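Sulley Street Shared Workshop
Minutes of the Cleaning and Kit Meeting
Monday, September 6, 2021, upstairs room

Present: Yulan Xia (chair), Severyn Holovko (minutes), and members from the Zurkov and Qiu benches
Apologies: the Sinness bench, who sent their notes in beforehand

1. Minutes of the last meeting

Agreed with one correction: the mop heads were ordered by the Qiu bench, not the Zurkov bench. Thanks to Qiu, and sorry!

2. Cleaning kit for the tables

Yulan was delighted to report that the table kit is finally a real thing after all our talk over the summer. The idea is still the one we agreed in July: whatever you need to wipe down a table lives together, so you can pick it up and get going without hunting through three cupboards. Spray and small bottles go in the black mesh basket, sponges stay with it, and the bucket travels alongside.

There was a good long chat about the basket. Severyn likes it very much (the slots mean you can see what's in there, and drips don't collect in the bottom). The Zurkov bench asked if a deeper one would hold the tall bottles better. Most people felt the present one does nicely and is easy to lift with one hand. Agreed to keep it. 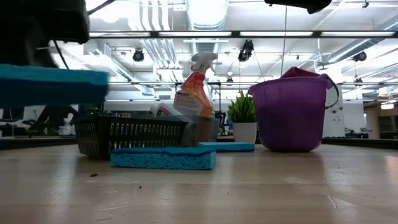 Item 2: the table kit, with basket, blue sponges and bucket.

Sponges took up more time than anyone expected, and it was a cheerful discussion. Sinness had written in to ask that the blue ones be kept for tables only and never used on the sinks. Carried with no objections. Yulan will find another colour for the sinks before October. Old sponges should be thrown out when the edges start to go, please, and not put back "for one more week".

Crumbs: please brush the table off first and spray second. Spraying on top of crumbs just pushes them about, and the pale wooden top shows everything. Severyn offered to bring in a soft hand brush from home and was thanked warmly.

Action: Yulan to buy sink sponges. Severyn to bring the brush.

3. Bottles and labels

Members would like every bottle to carry a label that says what is in it and when it was filled. We all know this already, but it does slip when we're busy. The Qiu bench have very kindly said they'll write the labels, and their handwriting is far better than ours.

Refills come out of the big containers in the store. Please don't top up one cleaner with a different one, even if it smells the same. If you aren't sure, leave it and ask.

A question came up about which bottles belong on the table and which belong in the cupboard. After some back and forth it was agreed that anything in daily use can stay out, towards the back, with the purple bucket next to it, and the front of the table is for working.

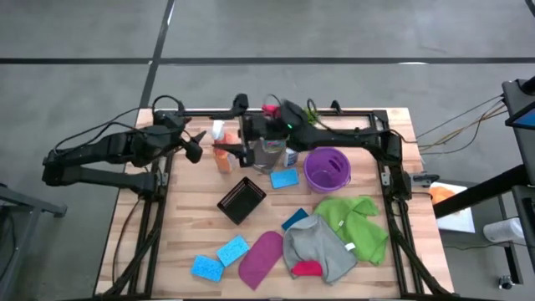

Item 3: bottles and purple bucket towards the back of the table.

Zurkov asked if clear plastic cups could be used for measuring out cleaner. Yes, but those cups must then never go back to the tea shelf. Yulan will mark a small stack for measuring.

Action: Qiu bench to do the labels. Yulan to mark the cups.

4. The plant

A happy item. The spiky one in the white pot has plenty of friends and the meeting would like it to stay. It does need to be moved before anyone sprays, then put back after. Water once a week, and only a little. The Sinness bench have offered to take this on and we were very glad to say yes.

One member would love a second plant for the windowsill. Everyone was in favour and it will come out of the tea money.

5. Money

The kitty stands at 1,661 pounds after the summer open day, a lovely result. The meeting agreed to spend up to 70 pounds on sponges, cloths and refills between now and Christmas. A further 300 pounds is set aside for the new shelf in the store, which Zurkov will price up. They have measured the wall twice and are keen to get started.

Receipts to Severyn in the envelope by the door, please, with your bench written on the back.

6. Wipe-down rota

Last month's rota worked well and the room has been a pleasure to walk into. We'll carry on with one bench a week, in this order: Qiu, Zurkov, Sinness, then Yulan and Severyn together. Swaps are fine as long as you change the names on the sheet.

The weekly job is tables, sinks, door handles, and a sweep of the concrete floor. Go gently with the broom near the floor tape, as it lifts at the corners if you catch it.

7. Any other business

The blue recycling box is back from its wanderings. Please leave it under the stairs.

Qiu asked for a proper hook for the dustpan. Severyn has one in a drawer and will put it up.

Big thanks to Yulan for the ginger cake, of which none remained by item 4.

Next meeting: first week of October, same room. Date to go up on the noticeboard.

Minutes taken by Severyn Holovko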